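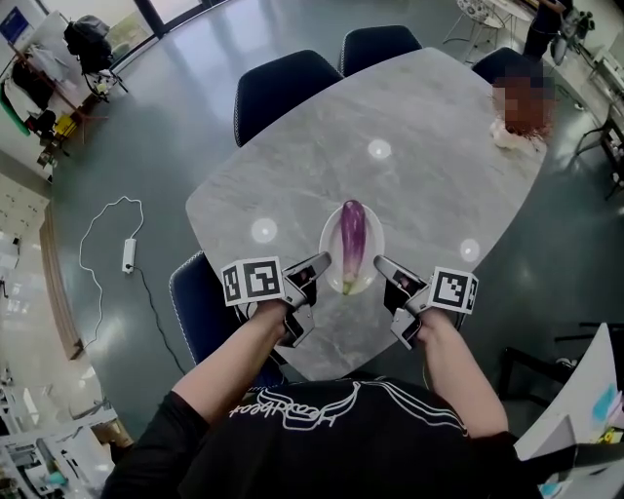 3 min read

Grolta says its password manager had "a limited exposure of sync metadata" in May. I've read the notice four times and I still can't tell you what was exposed.

The company puts the number of affected accounts at 2,779. That's oddly exact for a firm that, two paragraphs later, says its logs for the period are incomplete. If the logs are incomplete, the count is a floor. The notice never calls it one.

What we do know comes mostly from Ilona Medve, an independent researcher who reported the bug. By her account, the browser extension sent the list of saved site addresses to a sync server without encrypting it first. Passwords were scrambled before they left the device. The names of the sites were not. Anyone holding a valid session token could ask for another user's list and get it.

Grolta calls this low risk. I don't buy it. A list of every place you bank, shop and see a doctor is a gift to anyone writing phishing mail – and the notice doesn't mention phishing once.

Then there is the audit. Grolta points to a review by Neltier that gave the extension a score of 100. Gervásio Sampaio, who used to do this kind of review for a living, read the public summary and noticed that the sync server was out of scope. So the part that leaked is the part that wasn't checked. The badge is still on the home page.

A fix is out in version 4 of the extension. Medve says it closes the hole she found, and I have no reason to doubt her. She also says she waited two months for a reply, which Grolta doesn't dispute.

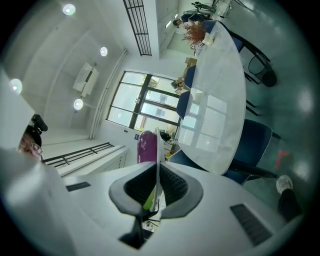 If you use Grolta

Update the extension by hand, as the automatic rollout is slow. Sign out of all devices, then sign back in, so that old session tokens stop working. Be wary of mail that names a site you really use and asks you to log in. Changing every password seems like overkill on what has been published so far, but I'd change the one on your main email account anyway.

I've asked Grolta when the missing logs begin and end. The press office sent me a link to the notice.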